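4. Results and Discussion

4.1 What people ask about a new tattoo

The sample held 3000 search phrases, all of them containing the word "tattoo" together with at least one word from our care list (wash, soap, peel, itch, swim, lotion, wrap and their variants). We grouped the phrases with Zendell, then went through every group by hand and moved phrases that clearly belonged elsewhere. This took longer than we had planned, and it was also the most rewarding part of the work. Search phrases are short, badly spelled and often half finished, yet read one after another they give a surprisingly lively picture of the first days with a new tattoo.

The final grouping had 15 topics. Washing was the largest, followed by peeling and then by lotions and ointments. We had expected pain to rank near the top and it did not come close. Most phrases about pain concerned the session itself ("does ribs tattoo hurt more than arm") and so fell outside the care list. Phrases that did combine pain with care tended to name a body part and a day, as in "tattoo on ankle still sore day 4."

The day-by-day phrasing deserves a closer look. A large share of the washing and peeling phrases contained a number of hours, days or weeks. People want to know what a tattoo should look like on a particular day, and many seem to be checking their own skin against some kind of timetable. Very few of the care guides in our page sample are organized that way. They are arranged by product or by rule (keep it clean, keep it out of the sun), and a reader who types "tattoo day 6 flaky" has to work through the whole page to find the one sentence that applies. We find this mismatch exciting, as it is so easy to repair! A short heading for each stage would bring the wording of the page much closer to the wording of the question.

4.2 What the pages answer

For each topic we collected the highest-ranked pages from the Prelico archive and removed duplicates, which left 225 pages. Two coders read each page and recorded whether it answered the main question of the topic, whether it gave a reason for its advice, and whether it told the reader when to see a doctor. Disagreements were settled in discussion. The snapshot we used is dated July 23, 2020, and pages changed after that day were not read again.

Washing advice was the most uniform. Nearly all pages that dealt with it recommended lukewarm water, clean hands and a mild soap with no scent. They parted ways on how often. Some gave a fixed number of washes per day, others said "when needed," and a few gave both in different paragraphs of the same page. On the question of how to dry the skin, patting was the favorite by a wide margin, although pages disagreed on paper towels versus cloth ones.
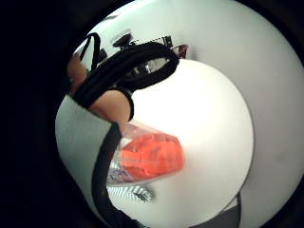

Figure 2. A right hand at a round white table, with dark loops over the back of the hand.

Wrapping was where the pages differed most, and it was a delight to code. Older pages describe plastic film removed after a few hours. Newer ones often describe adhesive bandages left in place for several days. Both kinds rank well for the same phrases, and many carry no date at all, so a reader has no simple way of telling which practice a page has in mind. A person who was given an adhesive bandage by the artist and then lands on a page about plastic film may well take the bandage off far too early. We coded 57 pages as giving wrapping advice with no mention of the type of covering, and we regard this as the most important single finding of the page study.

Advice on when to seek medical help was present more often than we had feared, though it was usually placed at the very end. The signs listed were broadly the same from page to page: spreading redness, fever, pus, and pain that gets worse with time. What varied was the tone. Pages published by studios tended to send the reader back to the artist first, and health pages sent the reader straight to a doctor. A handful of pages did both in one sentence, which seems to us a sensible way to write it.

4.3 Pages made only of keywords

A further group of pages calls for its own treatment. These pages list search phrases and related sites and contain no care advice of their own, or only scraps copied from elsewhere with the sentences broken off. They ranked lower than the care guides for the large topics but appeared often for rare phrases, such as those naming an unusual body part or a brand of soap. The Pimholm filter, which we applied with its standard settings, caught most of them. The rest were marked by the coders and kept in a separate table.

It would be easy to dismiss such pages as noise. We came to see them as a useful signal. Where a keyword page ranks well, there is usually a real question for which few people have written a real answer. The clearest cases in our data were phrases about sleeping positions with a back tattoo, about gym equipment, and about caring for a tattoo during a long flight. Anyone planning a new care guide could do worse than to begin with these.

4.4 Language

Only English phrases were used in the main analysis. We did run a small side test in January with Vietnamese phrases, using the Tiêu word splitter, to see whether the same topics would appear. Washing and peeling came out again as large groups. Food came out as a group too, with many phrases asking what to avoid eating while the skin heals. Food was almost absent from the English sample. The side test was too small to support firm claims, but we were thrilled to see a whole topic that our English care list could never have caught, and we plan to rebuild the list from phrases in both languages before the next round.

4.5 Limits

Search phrases show what was typed and leave out what was meant. The phrase "tattoo wash off" could come from someone worried about fading ink or from someone with a temporary tattoo, and we placed it with the first group knowing that some cases would be wrong. Rankings also depend on place and time, so a reader in another country may have seen a different set of pages. Finally, our coders judged whether a question was answered and did not judge whether the answer was medically correct. That would need a panel with clinical training and a separate coding sheet.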